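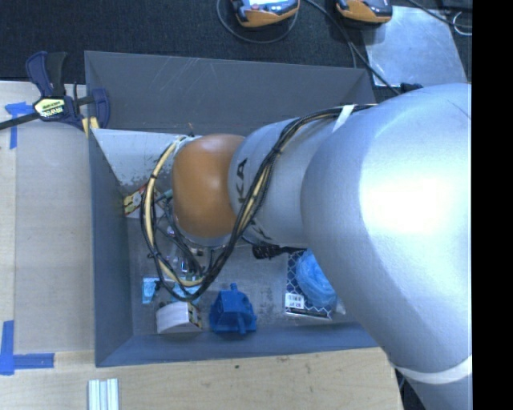
Storage > Bins and Boxes > Sorting a Mixed Bin

How I sort out a mixed bin

Every house has one, I think. Ours started out as the place for "stuff that goes upstairs later" and later never came, so by January it had packets, little boxes, shiny bits and something bright from a birthday all sliding around together. I dreaded it for months and then did the whole thing in 20 minutes with the radio on! So now I do it this way every time.

1. Get the bin up on a table

Please don't do this on the floor. A deep bin on the floor means you're folded in half over it, and my back stopped forgiving me for that a while ago. A tabletop is perfect. Mine is a light wood one, so I wipe it down first and keep the bin near the edge where I can reach the back corners.

2. Take things out one at a time

I know, tipping it all out is more fun. But then you've got a mountain, and the small shiny things roll off and under the stove (ask me how I know). Pick one thing up, decide, put it down. I start with whatever's brightest – a red and yellow thing is easy to spot and easy to decide about, and it gets you moving.

3. Make 3 piles

Mine are Keep Here, Goes Elsewhere and Out. I tried having a Maybe pile and all it did was go straight back in the bin. Packets get checked before they go in any pile: is it open, is there anything left in it, do I even know what it's for? Same for small boxes. Give them a shake, and open them if you're not sure. I once kept an empty one for 2 years.

4. Leave the tiny stuff for last

The little pieces on the bottom can wait until everything bigger is out of the way. Then I scoop them into an old jam jar and sort them on a tea towel, so they stay put.

5. Clean the bin

Wipe the inside with warm water and a drop of dish soap. A gray bin that's had a hard life will still look scuffed and scratched afterward, and that's fine, it's only a bin. Let it dry properly before anything papery goes back in.

6. Put back less than you took out

Flat packets stand up along one side, boxes go in the corners, and the jar sits wherever it won't tip. I stick a bit of tape on the front with a list of what's in there – pencil, so I can change it.

Next up I'm doing the hall closet, and I'm a bit scared of it.

Last updated 7/29/25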